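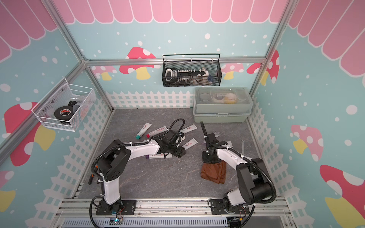
The 12-inch of the Gavalas single needs a sleeve by Tue 9 March, and the label copy is still wrong on side B. The run time printed there belongs to the radio edit. Perkitz has the corrected master and will resend the track sheet. For the sleeve, I would take the palette from the light blue wall with white dots and the pink scalloped awning, and leave the mushrooms for the inner bag. Red on yellow did not print well on the last Zandik release.

On the pressing numbers:

> Plastico quoted for 1000 copies, black vinyl, plain inner.
> Can we go to 2000 if the tour is confirmed for July?
> Also, do we need the lyrics on the back or only
> the writing credits?

Yes to 2000, but as a second order. The plates are good for a repeat, and the unit price drops only slightly at the higher count. Please hold back up to 200 of the first batch for radio and press.

Credits only on the back. The lyrics for the second verse changed after the demo, and the publisher has the old version on file. I will send the new text to the list once it is registered.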